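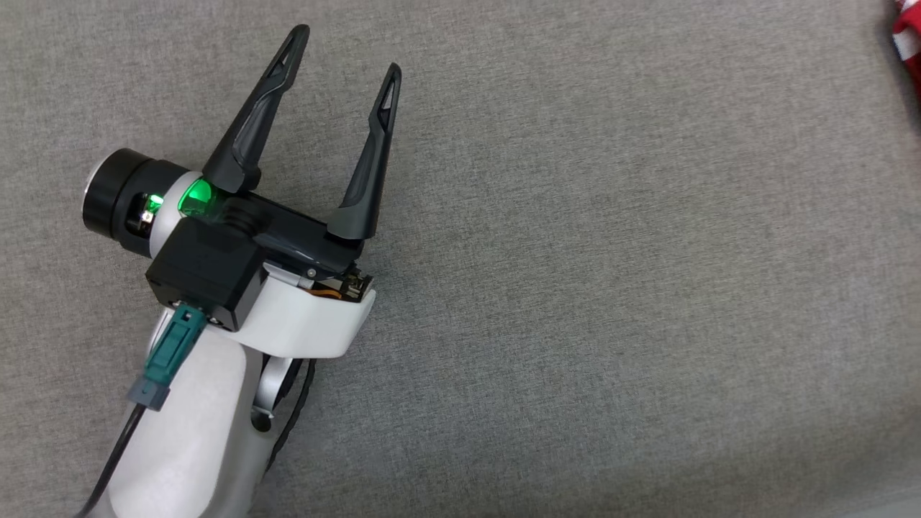 Geogrid or just more stone under a soft access track?

Posted by claypit_dweller in Ground Works and Foundations

Hi all, first post after reading this site for months, and I've learned so much from it already! We're rebuilding a farm access track outside Grosham, 107 yards long from the road gate to the barn. The first 70 yards are fine, firm and well drained. The rest runs through a low spot where the ground is a gray silty clay that turns to pudding every fall. The old track has sunk there at least twice and somebody before us kept throwing brick rubble at it.

The track needs to carry a loaded feed truck once every couple of weeks, plus tractors and our own cars. One contractor (from Dreradbridge, came well recommended by a neighbor) wants to dig out the soft section 13 inches deep, lay a woven separation fabric and fill with crushed stone in two lifts. The second contractor says to dig less, put down a stiff biaxial geogrid over a nonwoven fabric, and use 10 inches of stone in total. His price is a bit lower even with the grid, mainly on account of hauling less spoil away.

I love the idea of the grid but I don't really understand what it does that the fabric doesn't. Is it worth it on such a short section? And does it matter which way the rolls run? We'd like to have it finished before the rain sets in, so October at the latest.

Oh, and there's an old clay land drain crossing the low spot somewhere. Neither contractor mentioned it until I did.

ballast_and_beyond
Posted in reply

What a great little project, you're going to enjoy this one! I've worked on haul roads and rail access for a long time and soft clay sections are my favorite part of the job (my family thinks this is very odd).

Fabric and grid do different work. The fabric is a separator. Every time a wheel goes over, the stone wants to punch down into the clay and the clay wants to pump up into the stone. After a couple of wet winters you've got a muddy mix with hardly any strength left in it, and that sounds exactly like what happened to the brick rubble. A decent fabric stops the two from mixing and lets water through while it does it.

The grid is there for stiffness. Stone pieces lock into the openings, so when the truck pushes down, the bottom of the stone layer can't spread sideways. The load goes out over a wider patch of clay and the ruts come up much more slowly. For this to work the stone has to suit the openings - if it's all fines, it just falls through and you get very little for your money. Ask the second contractor what stone he plans to use with that grid. If he has a ready answer, that's a very good sign.

On your two options, I'd be happy with either one if the clay is only moderately soft. If you can push a thumb deep into it with no effort at the bottom of the dig, I'd want the grid, and I'd be nervous about the thinner build-up as well. You could take the best of both and put the grid and the fabric under the deeper stone. On a section that short the extra grid won't be the big item on the bill.

A few practical things:

Roll the grid out along the track, in the direction of travel, and overlap generously where rolls meet. The softer the ground, the bigger the overlap. Go by the maker's installation sheet on this.

Don't let anybody drive on bare grid or bare fabric. Tip the stone at the firm end and push it out ahead of the machine so that the machine is always standing on stone.

If the bottom of the dig is very wet, don't run a heavy roller with the vibration on over the first lift. It pulls water up and makes the clay worse. Static passes first, then see how it behaves.

Crown the surface or give it a steady fall to one side. I can't say this loudly enough! So many beautiful tracks get ruined by a flat top that holds puddles.

And please do find that drain before you order anything. More on this if you want it, I could go on all evening.

Macedo_digger
Posted in reply

just use more stone. my dad did ours with big rock and no fabric and its been ok for years, we get a bit of a dip by the gate but you fill it every spring. grid is nice if someone else is paying lol

altum_drainage_fan
Posted in reply

Agree with nearly all of what ballast_and_beyond wrote, and I'm so glad you brought up the land drain because that's where I'd start!

If it's crushed or silted up where the track crosses, water is backing up under your low spot, and the clay will stay soft whatever you lay over it. We had the same thing on a lane near Altum. The owner had budgeted for a thick stone fill the whole way across, and then we dug a trial hole and found the old pipe completely flattened under the wheel line. We swapped the crossing for a length of solid-wall twin wall pipe, bedded and surrounded in clean stone, and tied it back into the old clay pipe on both sides with proper couplers. The ground firmed up a lot over the next few weeks and the stone layer came out much thinner than planned.

To find yours, look for the outfall in the ditch first, then line it up with any wetter or greener strip in the field. A thin steel probe bar works nicely in soft ground (go gently, old clay pipe breaks easily). Dig by hand once you're close.

I'd add a side ditch or a stone-filled trench on the uphill side too, with its own way out. Fabric around the trench stone, but not the woven type the first contractor quoted for the track. Those can be slow to pass water and I'd pick a nonwoven there.

One question back to you - is the low spot wet all year or only after rain? If it stays wet in a dry summer you may have a spring, and then I'd want a drainage layer under the whole section before thinking about grid at all. Do post what you find when you open it up, I'd love to know!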